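Annelies Koster
Okay, thread about selling the house and moving into the trailer full time. People keep asking how the money and the mail and the rest of it works, so I'll put it in one place. We are in month two.

The house in Flilton closed in April. We had it for a long time and I thought I'd be sadder. Mostly I was tired.

We kept a storage unit for six weeks after closing and then gave that up too. It was a second house we paid for and never slept in.

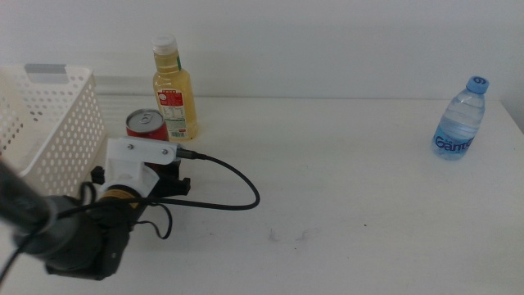
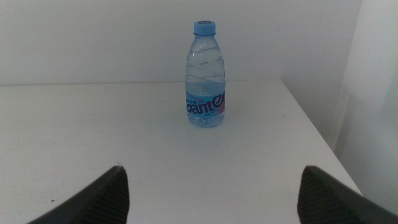
Mail first. We use a forwarding service called Tilluvow. They scan the outside of each envelope and you pick open, forward or shred. Packages cost extra. I shred almost everything.

Set it up before you close on the house. We did it after, and a tax form went to the new owners, who were nice about it and drove it over to us.

Your bank may not like the new address. Ours wanted a street address where we actually sleep. We gave them my sister's, with her okay. Ask your own bank what they accept before you change anything.

Weight. We took the trailer to the truck scale at Martens with everything loaded and full water tanks. We were over by 700 pounds. I did not believe it, so we paid and weighed again. Same number.

What came out: the cast iron except one pan, his socket sets, the second awning mat, all the canned food I had put under the bed "just in case," and most of the books. Books are terrible. A small box weighs more than a chair.

We also stopped driving with full tanks. Fill up near where you're going to stop, if you know the water there is good.

Second trip to the scale we were under. Not by a lot. I'd like more room but I'm not giving up the sewing machine.

Campgrounds. We pay by the month when we can. The place we're in now is $1598 for two months with power included, and that's the most we've paid so far. It has shade and a laundry room with machines that work, so I'm fine with it.

Monthly rates are usually not on the website. Call. Ask if electric is metered. Ask if there's a limit on the age of the trailer, because ours is old and two places turned us down.

Internet. We have a Zavo hotspot and it does okay in towns. Out by the lake it was useless and I did my work calls from the library parking lot. Look at the coverage map, then ask the people parked next to you, and go with what the people say.

Things I thought I'd miss and don't: the dining table, the guest room, the big TV, the garage.

Things I do miss: a bathtub. A door between me and somebody else's phone call. My tomatoes.

Things we bought again after giving them away: a broom, a good flashlight, a colander. So don't be too proud of an empty kitchen drawer.

Someone asked what I'd do differently. I'd start with the attic and do the kitchen last. We did the kitchen first and ate off paper plates for a month while the attic sat there full.

And I'd tell the kids a real date for picking up their stuff. "Whenever you get a chance" meant I hauled a drum kit across the state.

Dentist and doctor: we kept ours in Flilton and book everything into one week when we're back to see family. Prescriptions we get from a chain so any branch can fill them.

I'll do a separate one on insurance once I understand the policy. I've read it twice.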